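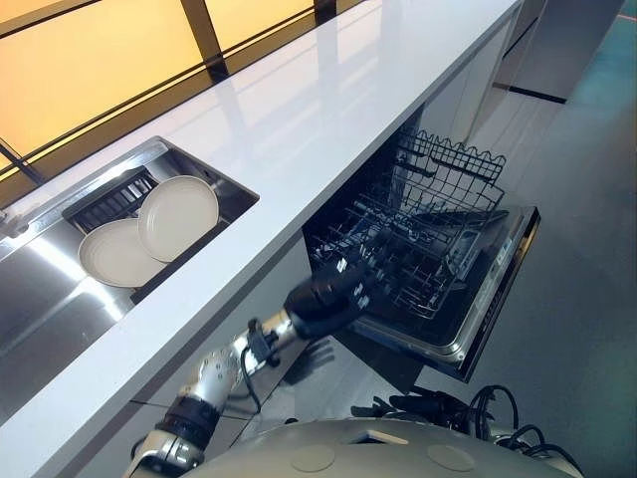

*The Drenorine kitchen unit at the dishwasher, Clitano test kitchen.*

**Clitano pauses Drenorine kitchen trials after grip fault**

Clitano has paused all trials of its Drenorine kitchen robot following a fault in which the left hand let go of a dinner plate without being told to. The plate fell on the floor and broke. Nobody was hurt.

The fault took place in June at the company's test kitchen, during a routine dishwasher loading run. The robot had lifted the plate clear of the sink when the hand lost its signal and opened. The signal came back 2 seconds later. By then the arm had carried on with its planned movement, and it went through the motion of setting down a plate it was no longer holding.

Staff used the stop button and cut the power. The area was swept before anyone went back to work.

An internal check traced the loss of signal to a connector at the left wrist, where the hand cable joins the forearm. The connector had worked loose through repeated bending. It passed the check made at the start of the shift – that check is done with the arm still, and the fault only shows when the wrist is turned.

Clitano then ran the same job 55 times with the connector in its worn state, using plastic plates. The signal dropped in 20 of those runs. With a new connector and a clamp on the cable, it did not drop at all.

Two changes are being made to every Drenorine unit. The cable will be clamped on both sides of the wrist, and the hand will now stay closed if it loses its signal. The arm will also stop where it is and wait for a person to restart it. Until the work is finished, no unit will handle china, glass or knives.
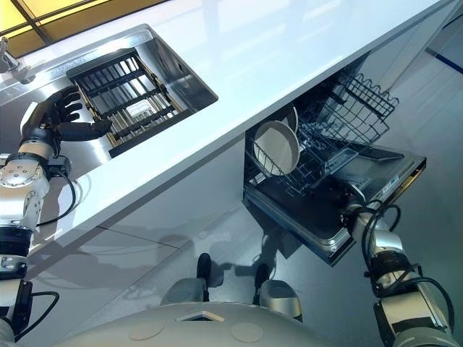

Baldursdóttir, which is due to take the robot into its canteens, said it had been told of the fault the same afternoon and had asked for the test results in full. It said it agreed with the hand staying closed on a plate, but wanted to know how staff would free something safely if the robot stopped halfway through a job – “a closed hand is fine until it is closed on a sleeve”. It has put back its own start until it has an answer.

Clitano accepts the point and is working on a manual release that can be used with the power off. The release and the new wrist clamp will be tested by Demetti, an outside safety firm, before trials begin again. No restart date has been set.

Sites that already have a Drenorine unit should leave it switched off and wait for a visit from a Clitano engineer. Please do not tighten or refit the wrist connector yourselves.

**ENDS**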